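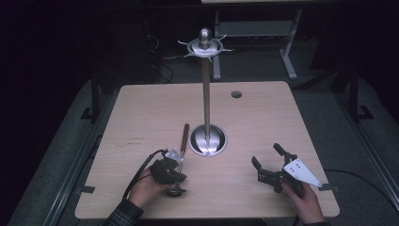 Fig. 4. Metal stand in the round recess of the tabletop

4.2 Cleaning the recess and the stand

1. Hold the rod with one hand, low, near the base. Do not pull on the spiked disk.
2. Brush the dust out of the bowl with a small dry brush. Begin at the white rim and go down to the base.
3. Wipe the rod from the knob to the bottom with a soft cloth.
4. Dry the metal well — water spots stay visible on it.

Note: Light scuff marks on the wood are normal and do not need treatment.

Caution: The points of the disk can scratch the skin. Do not pour water in the small round hole at the back.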